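Stinon tenants to receive kitchen safety visits from February

Residents of the Stinon estate are to be offered free home safety visits under a scheme agreed by the Mellallow Housing Association on Tuesday. The visits will begin in February and will be open to all 134 households on the estate, including those in the sheltered flats at Hullik Court.

The association said the scheme had been drawn up after a review of repair records, which showed that faults in kitchens made up the largest share of urgent calls last winter. Overloaded sockets, worn flexes and blocked extractor fans were the matters most often reported.

Each visit will last 20 minutes and will be carried out by two members of the association's property team. Staff will test smoke and heat alarms, look at sockets and visible wiring, and check the leads and plugs of small appliances such as kettles and toasters where the tenant agrees.
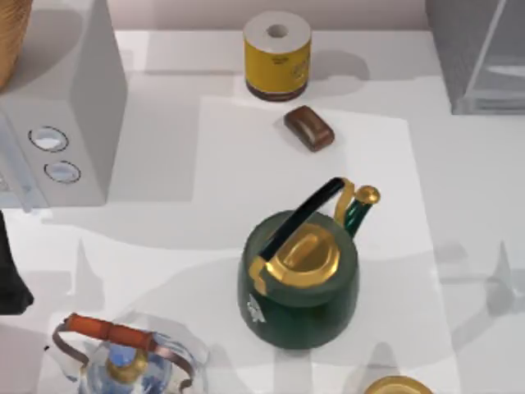 Aurelia Moldovan, head of tenant services at the association, said that no household would be required to take part. "We would encourage every tenant to accept a visit, but the choice rests with them," she said. "Our staff will give advice and arrange repairs. They will not be inspecting the general condition of the home, and nothing they see will affect a tenancy."

Repairs to fixed wiring and fitted equipment will be made at the association's expense. Appliances owned by tenants remain their own responsibility, although a fund has been set aside to help those on low incomes. Grants of up to £200 will be available towards the replacement of a cooker, fridge or microwave found to be unsafe.

The electrical work has been awarded to Anghel, a local contractor which already maintains the lighting in the estate's shared hallways. The contract will run for 2 years, with an option to extend.

Anca Stoica, who chairs the Stinon Residents' Forum, welcomed the decision but asked for evening appointments to be made available. "A good number of our members work shifts and cannot be at home during the day," she said. The association has agreed to offer visits until 7pm on one evening each week.

Tenants are also being reminded to leave space around appliances that give off heat, to keep air vents clear, and to avoid running a kettle and a heater from the same extension lead.

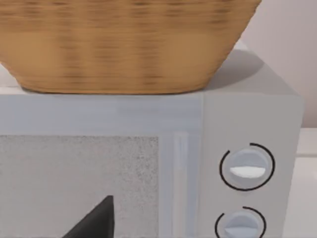

How to book

Letters giving a proposed appointment will be delivered to each household before the end of the month. Tenants who wish to change the time, or to decline the visit, should return the slip enclosed with the letter or speak to staff at the Hullik Court office. Large print copies are available on request.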